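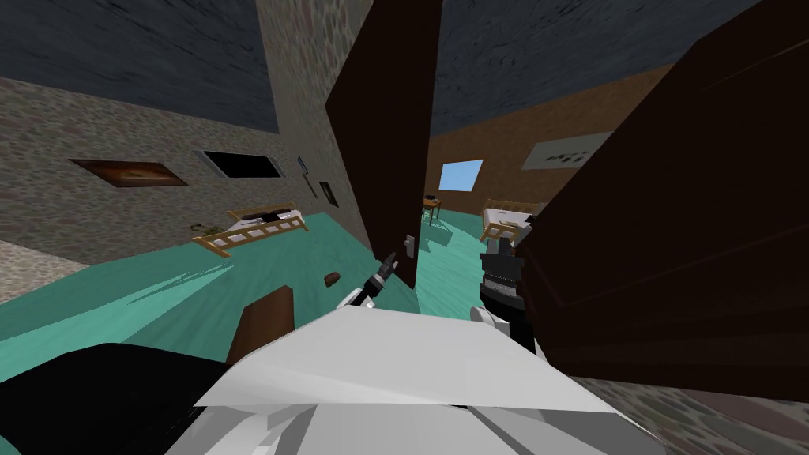
Budget for the doors before you budget for the robot. Most people who write to me about a household machine have a price in mind for the arms and nothing set aside for the house, and the house is where the money goes. A machine with two arms needs room for both of them in a doorway. With a gripper out on either side, one beside the open door and its small grey handle and the other right against the edge of the next door, the width you need is the width of the arms at work. The figure in the brochure is usually taken with the arms folded.

The tips below come from planning a two-bedroom flat with Lempi Leinonen, who has now done this twice and kept her receipts both times.

Measuring up

Measure every doorway with the door open as far as it will go, and write down which way it swings. Where two doors sit close together, open both and measure again. Lempi's narrowest gap was 19 mm short, and a rehung door cost her 256 pounds. That was cheaper than the slimmer Trarby base, which adds 1464 pounds to the order.

Look at the handles too. Small ones are harder for a gripper than a long lever. If you are changing handles anyway, change them all at once and keep the old screws.

Floors come next. Ask the seller what change of level the wheels will take, and get the answer in writing - "most thresholds" is no use to you.

What to put in the budget

1. The machine itself, delivered and set up. Clesine quote for both together, Lockwood do not.

2. Spare finger pads. Flarka sell them in pairs. Buy two pairs with the machine and save the postage.

3. Reach over furniture. Two straight, narrow fingers on a wide block of a gripper need clear space above a dark wooden top and beside any upright post, so allow for moving a cabinet or two.

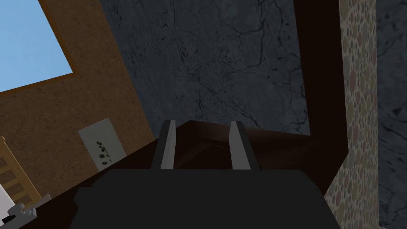 4. A service visit. Amber Lockwood, who does mine, charges 50 pounds and comes every May.

5. Door and floor work, from your own measurements. Get two prices.

Before you pay

Ask for a trial in a simulated copy of your rooms. Send the seller a plan with the beds, stools and doors drawn in, and mark anything that is likely to be left on the floor. Check the plan yourself first. Mine had a bed turned the wrong way round and it took almost a fortnight to put right.

Keep the deposit small until you have the trial results.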